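Search this blog
Type and press enter

Goodbye to the hub in the hall cupboard

I switched the Rirkance hub off in March, at two in the morning, in my socks. It had been flashing amber for most of an evening and the lamp beside our bed had decided to join in. I pulled the plug and went back to bed, and in the morning every light in the house worked from the wall switch, the way they did for my grandmother.

I should back up a bit. We bought into Rirkance when we moved here, mainly on price. The starter kit was a hub, a motion sensor and a handful of bulbs, and the app was perfectly decent. You could dim the lounge from the couch. You could give rooms a colour, and for one winter our hallway was a sort of hospital mauve that I defended at length. Then Rirkance was bought by Masley, and the emails started.

The first email said nothing would change. The second had a lot of exclamation marks and invited me to "migrate my home". The third said the old app would stop getting updates and that my bulbs were Generation 2, a phrase I had never seen anywhere on the box. Generation 2 bulbs could come across to the new Masley app, provided they were reset one at a time, by switching each one off and on in a particular rhythm until it blinked at you. I did the kitchen ones standing on a chair, counting out loud. The bulb over the sink wanted to be done again after every power flicker, and we live at the end of a line that flickers if a cockatoo looks at it.

My friend Fiona Gillies, who had the same kit, gave up at this stage and put the lot out for hard rubbish. I thought that was weak of her. I have since apologised. 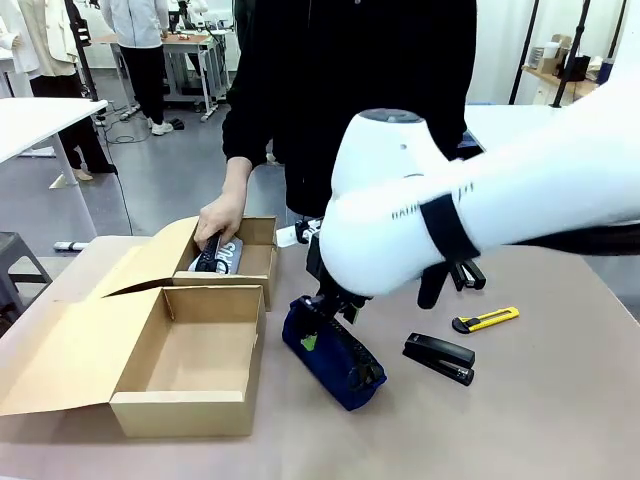 What kept me going was the routines. I'd built up a fair few over the years and I was proud of them. The porch came on at dusk. The bathroom went dim and yellow after ten, so you could find the loo without waking yourself up completely. There was one called "Visitors" that I had forgotten the purpose of and was scared to delete. None of these came across. Masley's help page said routines could be "recreated easily", and I suppose that's true of most things if you did them once before and have a free weekend.

So I recreated them, and then discovered the new app ran them from a server somewhere overseas. When our internet dropped out, the porch light stayed in whatever state it had last been told about. We had four days of porch light in February. A neighbour asked whether we were expecting someone.

I did ring support. I was caller 277 in the queue, which the recorded voice announced with what I took to be pride. When I got through, a very patient man asked me to read him the number off the underside of the hub, then asked me to read it again, then told me it was a model they didn't have in their list. He could offer me a discount on the new one. The new one was $201 after the discount. I said I'd think about it, and I have, quite often, usually with my jaw set.

Anyway, the socks incident was the end of it. For a fortnight we lived like pioneers, walking across rooms to touch switches. My husband said he preferred it. He had never installed the app on his phone and used to control the lounge by calling out to me.

I lasted until the bathroom light got me full in the face one too many times. What I've ended up with is much duller. There are two Calvo dimmer switches, put in by an electrician, as they have to be here, and a dusk sensor on the porch that has no app, no account and no opinion about my home. The dimmers can be hooked up to wifi if you want. I got as far as the page where it asked for my birthday.

The one bit of the old set-up I miss is being able to check from work whether I'd left the lights on. I've replaced this with assuming I have.

The Rirkance bulbs still work as ordinary bulbs, by the way, if you leave them alone at the switch. They come on at full brightness in a plain warm white, all except the hallway one, which comes on mauve. I've tried the rhythm on it. It blinks, thinks, and goes back to mauve. It's rated for 900 more hours or so the old app claimed, and I intend to let it see them out.

If anybody wants a hub, it's in the cupboard behind the vacuum bags.

Recent posts
The doorbell that only rings for parcels I didn't order
Winulano robot mop, six months in
Which of these chargers goes with what
I read the terms and conditions on a kettle
Moving the router, again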